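Bistine Kitchen Program: progress report to the Juhl Fund
July 24, 2020

We're into the second half of the grant now and it has been such a good stretch! The tableware is nearly all here. Of the 477 bowls on our list we have over 400 on the shelves, and the pink plastic ones have been the big favorite since January (the Drevell set comes in a pale pink that people ask for by name). They're light, they stack well, and they don't mind being dropped.

Sorting continues at the Bolar Street room, next to the desk where we keep the inventory. Each bowl gets looked over for scratches and chips along the rim before it goes on the list. 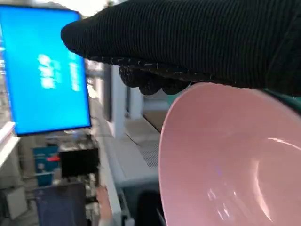
Tomomi Hosoda would like us to order a deeper bowl for soups, and she asked whether the last part of the tableware money could go to that. I'm all for it. A first batch of 30 would come to $737 with lids, and Eduardo Javier has the quote ready to send over.

Still open: shelf labels, a second drying rack, and the lids for the small containers, which came in the wrong size and are going back.

Fadwa Zaki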